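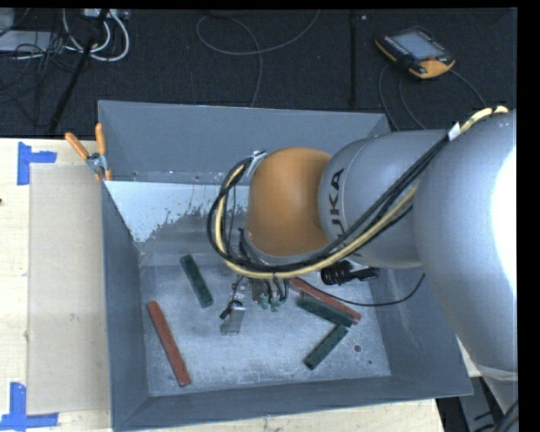 ## 4.2 What people told us about trusting again

Figure 3. A KUKA arm reaching into a sheet-metal bin.

I went into the Tarham interviews expecting to hear mostly about cheating, and I did hear a lot of it, but the answers kept wandering off to smaller stuff (who does the school run, whose mum rings too often, the phone left face down on the bench). We had 22 couples at this site, all back together after a separation, and I spoke to each partner on their own over a cuppa.

Eight of them said the first few months were easier than what came later! One woman told me she'd been so relieved to have him home that she didn't get properly angry until April, when they were arguing over a camping trip. I coded this as delayed anger, although my co-author would still rather call it unfinished grieving, and we haven't settled it.

The Barredo survey (3,474 responses) points the same way, at least for couples without kids. Checking a partner's messages went with lower trust scores at both waves. I can't say which came first, and five people in the interviews told me they'd checked, found nothing and felt worse. I come back to them in Section 5.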